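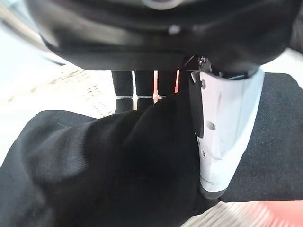
Flillari presenta en Barroso su programa para enseñar a los robots el manejo de telas

La empresa Flillari comunica la apertura de su programa de demostraciones a distancia, en el cual una persona enseña a un robot, con sus propias manos, cómo se toma y se acomoda una prenda. El programa funciona desde febrero en el taller de Barroso y será ofrecido a lavanderías industriales, talleres de confección y centros de formación técnica.

El sistema lleva el nombre de Grutilow. El operador se sienta delante de un puesto de control y sostiene dos mandos. El robot repite el movimiento de la mano, y al mismo tiempo se guardan la imagen de la muñeca, la posición del brazo y la apertura de la pinza. Con un conjunto suficiente de estas grabaciones se entrena después el modelo que deberá hacer la tarea sin operador.

En la primera etapa fueron grabadas más de 2,000 demostraciones, repartidas en 144 sesiones. Cada sesión dura 50 minutos y después de ella el operador debe descansar, porque el cansancio de la mano se nota en los datos.

"La tela es un material difícil para explicar con palabras. Yo puedo decir a un aprendiz que agarre el borde con suavidad, y él me entiende. Al robot se lo tengo que mostrar muchas veces, y cada vez un poco diferente", explica Noelia Sarmiento, responsable de las demostraciones en Flillari.

El equipo ha puesto una atención especial en las telas oscuras. En una prenda negra los pliegues tienen poco contraste, y el operador que trabaja solamente con la cámara de la muñeca puede perder el borde. Por esta razón el puesto permite cambiar entre la vista de la muñeca y una vista general de la mesa, con un pedal. Las dos vistas se guardan siempre, también cuando el operador mira solo una.

Además del control remoto, Grutilow admite la guía directa. En este modo la persona toma el brazo del robot y lo lleva por el camino deseado. Según la experiencia del taller, la guía directa sirve mejor para los movimientos largos, como extender una sábana, y el control remoto para los agarres pequeños. Ambos tipos de grabación quedan en el mismo formato y se pueden combinar en un solo entrenamiento.

Las demostraciones fallidas no se borran. Una persona del equipo las revisa, marca el momento del error y escribe una nota breve. "Al principio yo quería conservar solamente las buenas. Después vimos que el modelo no sabía qué hacer cuando la tela se le escapaba, y tuvimos que grabar también la recuperación", comenta Fredy Mamani, encargado de la revisión de datos.

La segunda etapa prevé 1,000 demostraciones nuevas con toallas, camisas y ropa de trabajo. Se realizará junto con la lavandería Gulard, que aportará las prendas y dos puestos de operador en su propia planta. La formación de los operadores estará a cargo de Pao-chu Mok.

Las empresas interesadas pueden solicitar una visita al taller de Barroso. Las visitas comienzan a las 10 de la mañana e incluyen una práctica corta en el puesto de control. No es necesario tener conocimientos de programación.

Contacto para la prensa: Baltasar Goicoechea, departamento de comunicación de Flillari.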